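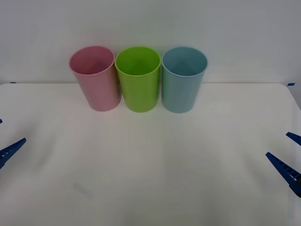

Fig. 3 - Pink, green and blue cups in a row at the back of the table.

Section 3: Setting Up the Cups

Read this before you open the rest of the Kivix box. The card deck and the tokens come later, see Section 4. Cups first. Most of the mail we get is about cups.

What you need
- the pink, green and blue cups from the set
- one token (any color)
- a table, light colored if you have one
- a soft cloth

Before first use

1. Take the cups out of the sleeve. They ship nested. If they stick, twist gently and pull. No knives, no screwdrivers.

2. Wash by hand, warm water, a drop of dish soap. Rinse. Dry inside and out. A damp cup will drag on the table and the token sticks to the rim.

3. Run a finger round each rim. Should be smooth. Rough spot or a crack - stop, don't use it, write to us with part number 3310 and the color.

CAUTION: Tokens are a choking hazard. Keep away from children under 3. Cups are not for hot drinks.

Setting the row

4. Clear the table. Wipe it. Crumbs are the usual reason a cup rocks.

5. Stand the cups mouth up, near the back edge, not right on it. Leave a little table behind them. A sleeve will catch a cup sooner or later and you want it to land on the table.

6. Order, left to right from the player's seat: pink, green, blue. Green always in the middle. The cards in the deck are printed for this order and won't make sense in any other.

7. Close them up. Sides nearly touching, bases along one line. See Fig. 3. A cup can lean a bit, like the pink one there, and the row is still good for play. Straighten it if it bothers you.

8. Sit down and look. You should be able to see into every cup from where you sit. If you can't, raise the chair or bring the row forward. Small kids may need to stand.

NOTE: A wall behind the table helps, tosses that go long come back to you. Plain wall is best, busy wallpaper makes the rims hard to judge.

Test toss

9. Put the token on the table in front of you. Hand's width from the edge.

10. Toss underhand, low, at the green cup. Light toss. If the cup goes over you threw too hard.

11. Repeat for pink and blue. If a cup slides every time, wipe the base and the table agian and go back to step 4.

12. Set the timer for 90 seconds. First round can start. Rules are on page 14.

NOTE FOR LEFT HANDERS: Same order. Do not mirror the row. Move your chair to the right insted.

Putting away

13. Token out first. Then nest the cups, blue inside green inside pink, and slide them back in the sleeve. Don't press down hard or you'll be back at step 1 with stuck cups.

14. Keep out of direct sun. The colors fade on a window sill, pink goes first.

Replacement cups are sold singly, state color when ordering. Cups from the older Zarker set are taller and do not match the cards.

Section text by Zamfira Neagu. Revised 03/05/2025.

Print this page | E-mail this page

Reader comments (4)

Valentin Matei
Step 6 should be in bold or something. We played a whole evening with blue in the middle and argued about every card.

Samer Zoubi
can you use them without the timer? my daughter is four and the timer stresses her out

Eylül Eren
@Samer we do, we just take turns until somebody gets one in each cup. Works fine. Then she wants to do it again

Darius Sârbu
Mine were stuck solid out of the box, twisting did nothing. Cold water in the inside cup and warm on the outside got them apart. Maybe add that to step 1.

Print this page | E-mail this page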